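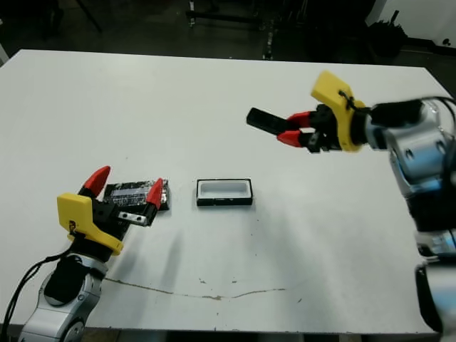

## Bhuiyan moves small-goods packing to Morklow Road

February 3, 2018

Bhuiyan, the Ekcombe firm that packs spare parts and small electronic goods for mail-order shops, has moved its small-goods work out of the Dudodside building and into a single ground-floor room on Morklow Road. The first orders left the new address this week.

The change affects the items that go out in foil wrap and shallow trays. Larger boxed goods stay at Dudodside for now, along with the returns desk and the van bay.

Hazel Kasprzak, who runs the packing side of the business, said the old room had become too narrow for the number of orders coming through it. Stock was kept at one end and the trays at the other, and finished parcels had to be carried back past both.

"We were forever stepping over each other," she said. "You'd put a tray down to let someone by and then it had gone on the wrong pile. I wanted one decent table with everything in reach of it, and the rest could wait."

The table is a big white one with a matt top, bought second-hand and already scuffed. Kasprzak said she had looked at a new one and decided against it. Small dark parts show up well on a white surface, she said, and a few marks make no difference to that.

The trays have also changed. The firm used to send most small items in folded card, which kept its shape badly when parcels were stacked. It now uses a small rectangular tray, black on the outside with a white liner, and a wrapped item is laid flat in the hollow. The tray then goes into an outer box with the order slip on top. A carton of the new trays holds 147, and the firm has taken delivery of five cartons so far.

Bhuiyan packed 700 small items in its busiest week last October, when several shops were stocking up before Christmas. Kasprzak expects the new room to manage that without extra shifts. She has not set a target beyond it.

Leonilde Prata, who looks after stock, has spent the past fortnight relabelling shelves. There are 46 product lines in the small-goods range, and each now has its own bin with a printed card on the front. Under the old system several lines shared a bin and were told apart by the colour of a sticker, and the stickers came off.

Bare items are the ones that take most care, Prata said. A part that arrives from the supplier already in foil can go straight to a tray. One that comes without any wrapping has to be looked over first, both faces and all four edges, and anything with a dark window or a glossy top is checked under the lamp for scratches.

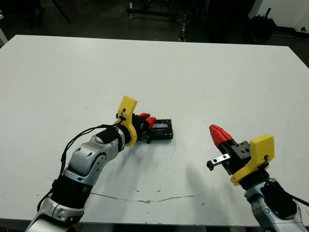 She has asked for items to be held by the sides during this check, with nothing pressed against the top face. Anything with a scratch goes into a separate bin and is logged before the end of the shift — a step that was often left until the following morning at Dudodside.

There are still jobs to finish on Morklow Road. The second lamp has not arrived and the door to the yard sticks in damp weather. The white table has picked up plenty of scuffs and specks, and there is an uneven greyish line across part of the top that may be filled and sanded when there is a quiet day. Kasprzak said it was low on her list.

Customers will notice little difference. Order numbers stay the same and so does the collection time, although the return address printed on the slip will carry on showing Dudodside until the current stock of slips runs out. Returns sent there will be dealt with as usual.

The firm has not decided what to do with the old packing room. One suggestion is to use it for flat-packed outer boxes, which at present are kept on the landing. Prata would prefer it for seasonal stock, so that the shelves at Morklow Road can be left as they are all year.

Local shops that collect their own orders should go to the side entrance on Morklow Road and ring the lower bell. Collections of boxed goods are still from Dudodside.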